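Brovach hand-held gripper kit - anyone own one?
Forum: Data Collection Gear > Hand-held and Wearable
14 replies, showing selected page 1 of 1

gritty_socket wrote:
So I've been going back and forth on the Brovach kit for most of November and I need somebody to talk me into it or out of it. It's the hand-held gripper with the camera mount, the marker board and the little charging dock. The shop I found wants $359 for a single unit without the camera, and I'd have to buy a camera on top of that. I'd be using it for small household stuff, mostly buttons, remotes, lids, light switches. Does it hold up? And is the grip comfortable for anybody with small hands? My current setup is a printed one I made from files, and the trigger leaves a dent in my finger you could park a bike in.

mod_lantern wrote:
Moved from General. Please keep prices to what you paid yourselves, thanks.

pantrymoth wrote:
I've had mine for 8 months and I like it a lot! The fingers are the best part. They're a soft rubber, and you can swap them with one screw, so when I chewed through a set I was back up and running before my coffee was cold. The trigger is smooth (after a drop of oil, it squeaked like crazy out of the box) and I can go for a good long session before my wrist complains. Small hands should be OK, mine are pretty small and I can reach everything.

What I don't love is the dock. It wobbles. I stuck mine down with putty and forgot about it.

oldcrankshaft wrote:
I'm going to be the grump. I had one and sent it back. For that money I expected the two jaws to close evenly and mine didn't, the left one always got there first. Support was friendly but they wanted me to film the problem from three angles, then fill out a form, then film it again with a ruler next to it. I gave up and bought the Gradoten instead. Heavier, uglier, closes dead straight every time.

pantrymoth wrote:
@oldcrankshaft did you try the tension screw under the cover? Mine was off too when it came and a quarter turn fixed it. It's on page 3 of the booklet, in tiny print.

oldcrankshaft wrote:
I did not know there was a screw under the cover. I still think a thing should come adjusted.

pantrymoth wrote:
Can't argue with that one.

gritty_socket wrote:
OK, so an uneven jaw is something I can deal with. How heavy is the Gradoten compared to it? I do mostly table work but I walk between rooms a fair bit, and my shoulder is not what it was.

oldcrankshaft wrote:
Heavy enough that I rest my elbow on the table when I can. If you're walking around, that might settle it for you. I work sitting down, so the weight doesn't bug me.

bluetarp64 wrote:
Nobody has brought up tracking, and to me that's where your money goes. I've used both. In a plain white room the Brovach lost its position on me all the time, and in a room with more going on it was fine. Put the marker board where the camera can see it and leave it there. I kept moving mine out of the way to make space and then wondered why half my takes were junk. I threw out 64 of them in one afternoon - I was so mad I went and mowed the lawn.

The Gradoten was a little better with bare walls but took forever to start up. Pick your poison.

quietferret wrote:
Does the software still make you log in every time you open it? That was a dealbreaker for me on the trial version. I work in a basement with terrible internet and I'd be standing there with the thing in my hand waiting on a spinning circle.

pantrymoth wrote:
They fixed that! You log in once and it remembers you. Exporting is still slow though, I start it before dinner and check on it after.

bluetarp64 wrote:
Slow is putting it kindly. I had one batch run over three hours.

quietferret wrote:
Good to know, thanks. I might give it another shot then.

gritty_socket wrote:
This is super helpful, all of you. One more thing and then I'll quit bugging you. Remotes are a big part of what I want to do, and I'm worried the fingers are too fat for it. My printed ones are skinny and I can get at a single button, sort of. Has anybody used the Brovach on a remote with the buttons packed close together?

pantrymoth wrote:
I have, and I'd say it's decent at holding them and so-so at pressing. Picking one up and turning it around is easy, the ribbing on the inside of the fingers helps. Pressing one button on purpose takes practice. Come in at an angle with the tip and go slower than you think you need to. I hit the neighbor button plenty of times in my first week and I still do it when I'm tired.

oldcrankshaft wrote:
Skinny fingers win for buttons. I'd keep the printed one around for that even if you buy the other.

bluetarp64 wrote:
Agree with the grump for once. The shop sells narrow tips as an extra but I haven't tried them, so I can't tell you if they're any good. I do have a shot from a remote session, looking up past the gripper body, with the notch in the rubber piece and the ribbing inside it, the remote over on the right with a grey finger up against the end of it, and the marker board standing near the edge.
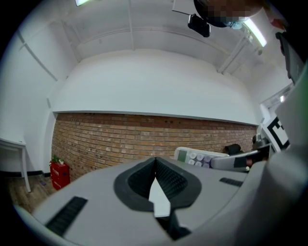
Similar threads
Gradoten start-up time, any tricks?
Best putty or tape for a wobbly dock
Marker boards: matte or glossy?
Selling: printed gripper, two sets of fingers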